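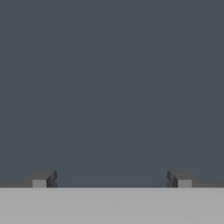 Two gray gripper fingers facing each other over a pale surface, in a computer rendering.

The Clotano paper mill sits at the bottom of a long hill, and the bus stops at the top of it. I walked down on the morning of 8 May 2021 with a notebook, a bottle of water and a printed ticket that no one asked to see. The mill opens to visitors twice a year, once in February and once in spring. I had missed the February date because of snow on the pass.

Clotano makes cotton paper for bookbinders, printmakers and a few archives. It is a small place. The main building is brick, with a newer shed behind it where the finished stock is kept, and a channel runs along the north wall. The channel used to drive a wheel. The wheel is gone but the stone seat for the axle is still there, with ferns growing out of it.

Our guide was Yu-na Shin, who runs the finishing room. She gave us ear plugs and told us to keep our sleeves away from the rollers. She spoke loudly and didn't use a script. When someone asked a question she couldn't answer, she said so and went to find the person who could.

We started in the rag store. The mill buys cotton offcuts from shirt and sheet makers, and the bales are opened by hand on a long table with a steel mesh top. Buttons, elastic and anything with polyester in it have to come out. A single piece of elastic can leave specks through a whole batch, and the specks don't show until the sheet is dry. There was a jam jar of buttons on the windowsill.

From there the rag goes to the cutter and then to the beater. The beater is the loudest thing in the building. It is an oval tub with a heavy roll on one side, and the wet rag goes around and around under the roll until the fibers come apart. The maker's plate says Gruber. It has been rebuilt a couple of times, and the roll was recut the winter before our visit. A heavy printing paper needs less beating, and a thin, hard writing paper needs more. The beaterman checks it by stirring a handful of pulp into a jar of water and holding the jar up to the window. He let us try. I couldn't see any difference between the two jars he passed around, but he could, and he explained it patiently: one had small clumps in it, like wet flour, and the other was nearly smooth.

The sheets are still formed by hand for the best grade, which is sold under the name Stornska. Two people work at the vat. One dips the mold and lifts it level, shakes it side to side and front to back, and lets it drain. The other takes it, turns it over onto a damp felt and hands the mold back. They didn't talk while they worked. They stopped for us at the end of a stack and the vatman showed us the watermark wire, which is sewn onto the mold cover with thread-fine wire. It needs mending often.

The rest of the paper is made on a small cylinder machine in the next room. I had expected this to be the dull part, but I stayed there longer than anywhere else. The pulp comes onto the cylinder looking like thin milk and leaves at the other end as a sheet you can pick up. The woman running it adjusted the flow with a wooden lever that had been worn to the shape of a hand.

Pressing and drying come next. The handmade sheets go under a hydraulic press in a pile with their felts, and then up to the loft, where they hang over ropes covered in cow hair. The loft has louvers on both sides, opened and shut according to the weather. It was a dry day with some wind, so most of them were half closed. Dry too fast and the edges curl. The stairs to the loft are steep, and two of our group waited at the bottom.

The finishing room was last. It is warm, has big windows and smells slightly of gelatin. Here each sheet is looked at on both sides. Good sheets go in one pile, seconds in another, and the rest goes back to the beater. Yu-na Shin held a rejected sheet up to the light and asked us to find the fault. It was a small round thin spot near one corner, from a drop of water that fell off the mold. The workers call these vatman's tears. She said beginners make a lot of them and that she had made plenty.

There was a question about price. A large sheet of Stornska costs 17 in the mill shop, and the machine-made paper is a good deal cheaper. Another visitor, a bookbinder, wanted to know about grain direction and lot numbers, and she and Yu-na Shin went on about that for some time while the rest of us looked at the sample drawers.

The shop is in the old office. I bought a pack of seconds, which have slight marks and are fine for drawing, and a small notebook bound in Flastley, a town down the valley. The notebook uses 80 leaves of the light machine-made paper. It takes fountain pen ink well, though it bleeds a little with a broad nib.

A few practical points for anyone going. Wear shoes that can get wet, as the floor in the vat room is hosed down all day. The tour takes 2 hours, with no place to sit until the finishing room. There is a restroom in the shop but no café. The bakery at the top of the hill closes at noon, and I got there after it had shut. Photography was allowed everywhere except the mold store.

The seconds are sold by weight, and the bin is refilled after lunch.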